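Boarding and Training at Drambridge: Frequently Asked Questions

Last updated Aug 5, 2023

These are the questions we get most often from new boarders and from people thinking about sending a horse to us for training. If yours isn't answered, call the barn office or stop by during open hours.

BOARDING

How many horses do you keep?

The main barn and the run-in paddocks are both full most of the year. We do keep a waiting list. To get on it, fill out the form in the office and leave a phone number you answer. When a stall opens up we call the first name on the list and hold the stall for two days.

What is included in full board?

Stall cleaning every day, hay three times a day, grain twice a day, turnout, and blanket changes from fall through spring. Shavings are included up to the normal amount for a 12 by 12 stall. Horses that need deep bedding for medical reasons are charged extra, and we will tell you the amount before the month starts.

What does it cost?

Full board is $277 per week. Pasture board is less and depends on which field your horse is in. Rates are reviewed every April and boarders get written notice before any change.

Do you feed supplements?

Yes, if you set them up in individual daily bags or cups with the horse's name on each one. We do not scoop from tubs. Please restock before you run out. If the bin is empty we feed the regular grain and leave a note on your stall card.

Can I bring my own hay?

Only during the first two weeks, so your horse can be switched over gradually. After that all horses eat barn hay. Soaked hay is available for a small fee.

What shots and paperwork does my horse need before arrival?

A negative Coggins test from the past 12 months, current vaccinations, and a deworming record or recent fecal count. Horses coming from out of state also need a health certificate. Bring copies. The driver will be asked for them at the gate and the horse does not come off the trailer without them.

Will my horse be turned out with others?

Most are. New horses spend their first 9 days in a single paddock next to the group they will be joining. Mares and geldings go out separately. If your horse needs to be out alone, say so on the form, as single paddocks are limited.

TRAINING

Who does the training?

Veerle Prins is the head trainer and rides every horse in the program at least once a week. The other rides are done by assistant trainers working from her plan for that horse.

How long should I plan to leave my horse in training?

The minimum is 30 days. That is enough for a tune-up or for an honest opinion on where the horse is. A young horse being started under saddle should stay for at least 90 days. Horses with a long-standing habit, such as rearing or refusing to load, take as long as they take, and we go month to month.

How many rides a week will my horse get?

Five working sessions. A session might be ridden, on the longe line, on long lines, or a hack around the hayfield. Young horses often do short sessions of 20 minutes or less. You will get a written report at the end of each month listing what was done on which days.

Can I watch?

Yes, and we'd like you to. Ask the day before what time your horse is on the schedule. Please stay outside the ring and save questions until the rider is done.

Can I ride my own horse while it is in training?

Usually not for the first three weeks. After that you should take at least two lessons on the horse before it goes home. Those lessons are part of the fee. Owners who skip them tend to call us a month later with the same problem they started with.

What if my horse gets hurt or goes lame?

We call you first, then the vet you listed. If we can't reach you and the horse needs care right away, we call the vet anyway, and you are responsible for the bill. Training fees stop on the first full day off and regular board applies until the horse is cleared for work.

What is the Varkalum field?

It is the long, sloping pasture behind the indoor ring. We use it for hill work once the ground is firm enough. Boarders may ride there too, at the walk and trot only, and never when the gate chain is up.

LESSONS

Do I need my own horse to take lessons?

No. We have school horses for beginner through intermediate riders. The weight limit depends on the horse, so please give your height and weight when you book.

What should I wear?

A certified helmet, long pants and a boot with a low heel. We have helmets to borrow but not boots. No sneakers, even for ground lessons.

What is your cancellation policy?

Give us 24 hours and there is no charge. With less notice the lesson is billed in full. If we cancel for heat, ice or lightning, you get a credit.

GROOMING AND TACK

Where do I keep my things?

Every full-board horse has one saddle rack, one bridle hook and one locker. Trunks go in the aisle outside the tack room, one per horse. Anything left in the wash stall overnight goes into the lost and found.

Can I use the barn's brushes?

The ones in the red caddies are for school horses only. Bring your own set and don't share it, especially with a horse that has rain rot or any other skin trouble. Wash brushes in warm water and mild soap and lay them bristle side down to dry.

My horse hates being curried. What should I use?

Try something softer and a lighter hand. Thin-skinned horses often object to a hard rubber curry on the belly, legs and face. Start at the shoulder, work in small circles, and stop before the horse starts to fuss. If it pins its ears at even a soft brush, have the vet check for soreness or ulcers.

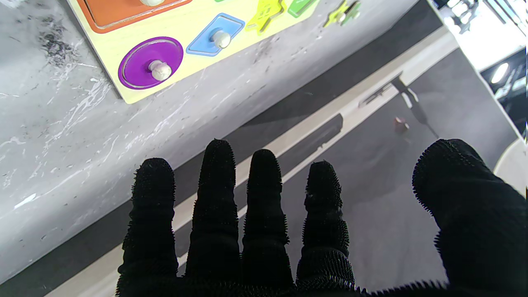

VISITING AND PAYMENT

When is the barn open?

From 7 a.m. to 8 p.m. every day. Lights in the indoor ring go off at 8, so plan to be untacked by then.

Are dogs allowed?

On a leash, in the parking area only.

How do I pay?

By check or bank transfer, due on the first of the month. A late fee is added after the fifth. Training is billed ahead and board for a partial month is charged by the day.

How much notice do I need to give if I am leaving?

Thirty days, in writing. An email to the office counts.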